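**Demonstrationen für weiche Sachen: Handgreifer oder Fernsteuerung?**

**kabelbinder_71**

Wir wollen einem zweiarmigen Roboter beibringen, Kleidung vom Bett aufzunehmen, glattzuziehen und zusammenzulegen. Bisher haben wir alles per Fernsteuerung vorgemacht, mit zwei kleinen Führungsarmen am Tisch. Bei Handtüchern geht das. Bei Hosen und allem mit Ärmeln brauchen wir viel zu lange, und ein großer Teil der Aufnahmen ist so ruckelig, dass ich sie nicht zum Training geben möchte.

Jetzt überlegen wir, auf handgeführte Greifer umzusteigen, also einen pro Hand mit Abzug und Kamera. Wer hat beides gemacht und kann etwas dazu sagen? Mich interessiert vor allem, ob die Daten später auf dem Arm brauchbar sind.

**Flikport**

Beides gemacht. Handgreifer sind bei Stoff klar schneller. Mit der Fernsteuerung hatten wir 18 brauchbare Durchgänge an einem Vormittag, mit den Handgreifern 109. Gleiche Aufgabe, gleiche zwei Leute. Den Rest der Zeit kostet sowieso das Zurücklegen in die Ausgangslage.

**nemwood_werkstatt**

Die Zahl sagt wenig, solange man nicht weiß, wie viele davon der Arm überhaupt nachfahren kann. Mit der Hand kommt man in Stellungen, die kein Handgelenk mit sechs Achsen schafft. Wir mussten bei der ersten Runde fast die Hälfte aussortieren, weil der Ellbogen des Roboters im Bettgestell gestanden hätte. Bei der Fernsteuerung gibt es das Problem nicht, da ist jede Aufnahme von vornherein fahrbar.

**Flikport**

Dafür prüft man die Erreichbarkeit direkt nach der Aufnahme. Bei uns läuft ein Skript mit, das die Bahn gegen das Armmodell rechnet und bei Verstoß piept. Nach zwei Tagen haben die Leute im Gefühl, wie weit sie sich vorbeugen dürfen.

**nemwood_werkstatt**

Zwei Tage, wenn es immer dieselben Leute sind. Bei uns wechseln sie.

**kabelbinder_71**

Das mit dem Skript merke ich mir. Wie macht ihr das mit der Greifkraft? Bei den Führungsarmen spürt man auch nichts, aber man sieht wenigstens den Motorstrom.

**Lunde**

Kraft haben wir weggelassen. Es wird nur die Öffnungsweite aufgezeichnet, und der Greifer am Roboter schließt mit einer festen Begrenzung. Für Baumwolle und Schlafanzugstoff reicht das. Bei glattem Futterstoff ist es bei uns durchgerutscht.

Wichtiger finde ich, dass die Backen am Handgerät und am Roboter wirklich gleich sind. Wir hatten einmal verschiedene Gummieinlagen, und danach hat der Arm jedes zweite Mal danebengefasst.

**H. Magnusson**

Ich betreue die Aufnahmen bei Clandlow und schreibe mal auf, wie wir es halten. Bestand am 17. Januar 2019: 3.569 Durchgänge, alle mit Handgreifern und Fischaugenkamera.

- Beide Greifer starten sichtbar über der Fläche, Backen offen.
- Erst ein Ende fassen und halten, dann mit der anderen Hand arbeiten. Wer beide gleichzeitig bewegt, produziert Daten, aus denen das Modell wenig lernt.
- Langsam schließen, kurz stehen bleiben, dann ziehen.
- Kein Nachfassen mit den bloßen Fingern. Wenn der Stoff wegrutscht, Durchgang abbrechen und neu anfangen.
- Kleidungsstück jedes Mal anders hinlegen, auch verdreht und gerafft.
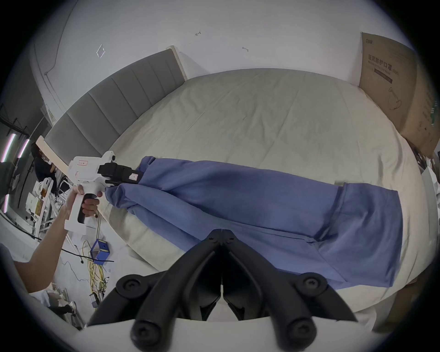 Zum Einwand von nemwood_werkstatt: stimmt, wir verlieren auch welche durch die Erreichbarkeit. Ich nehme das in Kauf. Was ich nicht mehr machen würde, ist ein Hintergrund, der immer gleich aufgeräumt ist. Im November hatten wir nur leere Räume und einfarbige Wände, und das Modell ist beim ersten Wäscheständer im Bild aus dem Tritt gekommen.

Hjørdis

**nemwood_werkstatt**

Beim Abbrechen bin ich anderer Meinung. Wir lassen misslungene Griffe drin, wenn danach sauber mit dem Greifer nachgefasst wird. Sonst hat der Roboter nie gesehen, was er tun soll, wenn ihm etwas entgleitet.

**H. Magnusson**

Mit dem Greifer nachfassen ist bei uns inzwischen erlaubt, aber als eigene Gruppe markiert. Ungetrennt gemischt wurde das Modell zögerlich und hat auch nach guten Griffen wieder losgelassen.

**Lunde**

Das Loslassen kenne ich. Bei uns half es, die Aufnahme erst ab dem Nachfassen zu verwenden und den Fehlgriff davor wegzuschneiden.

**kabelbinder_71**

Danke, das hilft weiter. Wir leihen uns zwei Handgreifer und machen erst mal nur Hosen. Die Führungsarme behalten wir für die Korrekturen am echten Roboter. @Flikport, kannst du das Skript für die Erreichbarkeit irgendwo hochladen?

**Flikport**

Kann ich. Es ist auf unser Armmodell zugeschnitten, die Gelenkgrenzen musst du selbst eintragen. Schicke ich dir heute Abend per Nachricht.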